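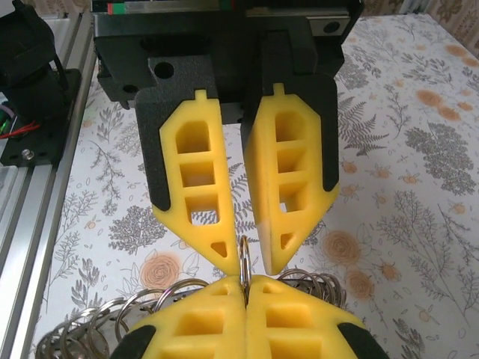 Dedos amarillos con ventanas, pinza superior y pinza inferior, con una anilla del manojo entre ambas.

Dedos flexibles o rígidos para separar anillas metálicas con dos brazos

Publicado por pletina_m3

Estoy comparando dos juegos de dedos para una celda de dos brazos. La tarea consiste en tomar una anilla partida de un manojo y separarla del resto: un brazo sujeta desde abajo y el otro baja a buscar la anilla que asoma. El juego A es el amarillo calado de la foto, de Pendeo. El juego B es de aluminio, recto, con las puntas rectificadas, de Zakent. El controlador es un Skiltitz en los dos casos y no he tocado las ganancias entre un juego y otro.

Con el juego A la toma es tolerante al error lateral, pero la punta cede y la anilla gira sobre su eje al cerrar. Con el B no gira, pero si el brazo llega desviado empuja la anilla y la hunde en el manojo. Tengo limitada la corriente de cierre a 900 mA en ambos.
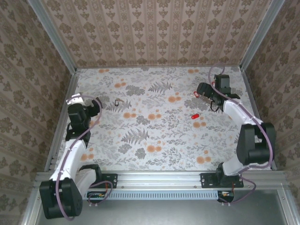
Vista general de la celda, con los dos brazos sobre el perfil delantero.

Las paredes y el suelo llevan papel estampado a propósito, porque quiero que la detección aguante un fondo con dibujo. Cada muñeca lleva su cámara y hay otra fija para el conjunto. Los llaveros que se ven en el suelo son de otra prueba y no intervienen en esta.

Dudas concretas:

¿Merece la pena rigidizar la punta del juego A o es mejor pasar al B y añadir control de fuerza?

¿Alguien ha medido cuánto se degrada la repetibilidad de un dedo calado con el número de ciclos? Llevo 1087 cierres con este par y no veo grietas, pero no tengo una medida de referencia del primer día.

¿La cámara de muñeca basta para decidir si se ha cogido una anilla o dos?

Mafalda Guerreiro

Depende de dónde esté el error. Mide primero la posición de la punta sin carga y con carga, con el mismo comando. Si la diferencia entre las dos medidas supera el diámetro del alambre de la anilla, el problema es la rigidez y ninguna ganancia lo va a arreglar. Si es menor, el giro viene del contacto: las dos caras interiores no cierran paralelas y la anilla busca la posición de menor esfuerzo.

En una celda parecida, con brazos Louro, dejé los dedos blandos en la pinza que sujeta y monté los rígidos solo en la que extrae. La que sujeta necesita adaptarse a un volumen irregular y ahí el calado trabaja bien. La que extrae necesita una punta definida. No hace falta que las dos sean iguales, y la comparación A contra B te sale incompleta si no pruebas las combinaciones cruzadas.

Sobre los 900 mA: un mismo límite de corriente no da la misma fuerza en la punta con dos dedos de longitud distinta. Comprueba el brazo de palanca antes de comparar nada. Con una célula de carga pequeña entre las puntas lo resuelves en una tarde.

Para la degradación, repite la medida de flexión cada 2000 cierres y guarda la curva entera. El valor máximo solo no te va a decir gran cosa. Yo no tengo datos de ese modelo de dedo.
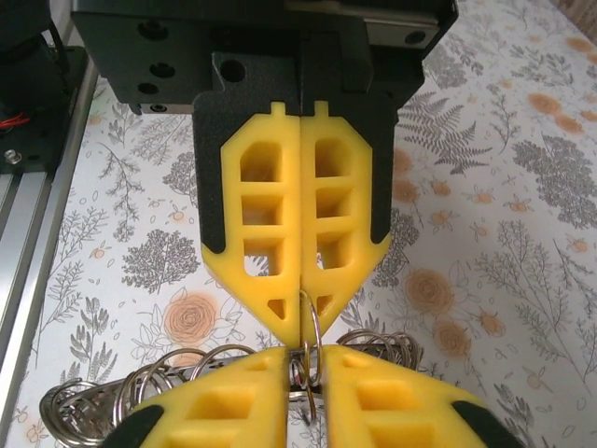 Última modificación de la página: 3 mar 2019

pletina_m3

Añado otra toma de muñeca con el juego A en las dos pinzas. La superior tiene las puntas juntas y la anilla cuelga de ellas, todavía en contacto visual con el resto del manojo. Desde este ángulo no sé distinguir si está suelta o enganchada a la de al lado, que era mi tercera duda. He medido las longitudes y, en efecto, el juego B es más corto, así que repetiré todo con la fuerza igualada y con las combinaciones cruzadas.

torno_y_fresa

Yo pondría los de aluminio y listo. Los blandos van bien para fruta y cosas así, para metal no.

Lo de una anilla o dos no lo mires con la cámara. Sube un poco el brazo y pesa. Si el Skiltitz te da el par de las articulaciones, a lo mejor te llega, aunque con piezas tan ligeras lo veo justo. Y si no, levanta más y mira con la cámara fija, que desde la muñeca los propios dedos tapan parte de lo que quieres ver.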